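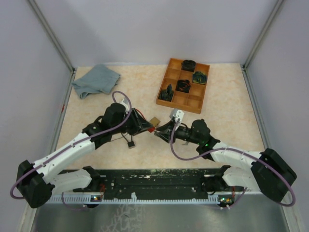
Fig. 6. Small piece of tan cardboard with a red tip.

6. Leveling, closing and locking the cabinet

Read this section before you load anything. The leaflet packed with the Conivitz steel cabinet says it is ready to use out of the box. We have put up enough of them to doubt it. The doors are hung at the factory with the cabinet lying on its back, and they rarely line up once it stands on a real floor.

Before you start

You need a spirit level, a screwdriver, a wrench for the feet and a second person. The leaflet shows one man lifting the cabinet alone and smiling. Get the second person.

6.1 Leveling

1. Stand the cabinet where it will stay. Leave a gap behind it for the wall bracket.
2. Open both doors all the way and let go of them. If one swings by itself, the cabinet is leaning.
3. Turn the front feet until both doors stay put. Adjust the back feet only after the front is right.
4. Lay the level on the bottom shelf, front to back and then side to side. The top panel flexes, so a reading taken there means very little.
5. Fold a strip of stiff card and slide it between the doors at the top, middle and bottom. The drag should feel the same at each place.

Note: The Hillinix "self-leveling" feet sold as an extra did not level anything for us. They have a rubber pad that sinks a little under load. On carpet the standard feet did just as well.

CAUTION: Do not adjust the feet with the shelves loaded. The thread strips, and the feet are not sold one at a time.

6.2 Wall bracket

1. Hold the bracket to the wall and mark the holes.
2. Check for pipes and wires.
3. Drill, plug and screw down. The screws supplied are short. Use longer ones in plaster.
4. Hook the cabinet on and pull hard at the top edge. If the bracket shifts, start over in fresh holes.

The leaflet calls the bracket optional. With both doors open and a full top shelf, we wouldn't.

6.3 Choosing a padlock

The cabinet comes with a hasp and no lock. Measure the hole in the hasp before you buy. The sizes printed on padlock packets usually refer to the width of the body, and it's the shackle that has to fit.
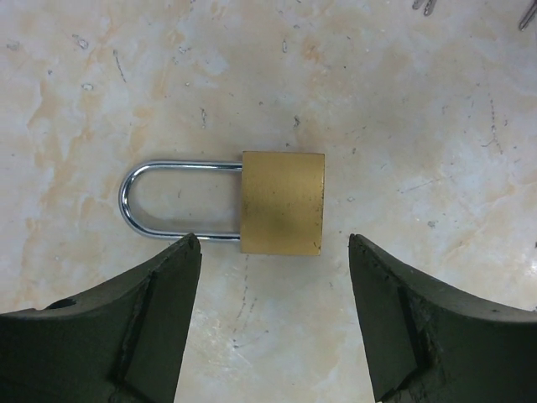
Kalberg, 14 October 2021

A brass finish tells you little about what is inside a padlock, and neither does the price. The Xiao catalog rates its locks at 2000 or 3000 openings, without saying who did the opening or what state the lock was in afterward. Treat those numbers as decoration.

1. Try the key with the lock open. Turn it several times.
2. Close the shackle and tug. Repeat with the body turned sideways, the way it may end up hanging on the hasp.
3. Fit the lock to the hasp and close the doors. If you have to push a door with your knee to get the shackle through, go back to 6.1.
4. Put the spare key somewhere other than inside the cabinet.

Note: A padlock on thin sheet steel keeps out the curious. Anyone with a pry bar will ignore the lock and bend the door — so keep cash and passports elsewhere, whatever the box says about "total security."

6.4 After 3 months

Check the feet, the bracket screws and the hasp bolts again. Use dry graphite if the lock feels stiff.

Corrections to this section go to Kornél Szalai. The next revision is planned for December.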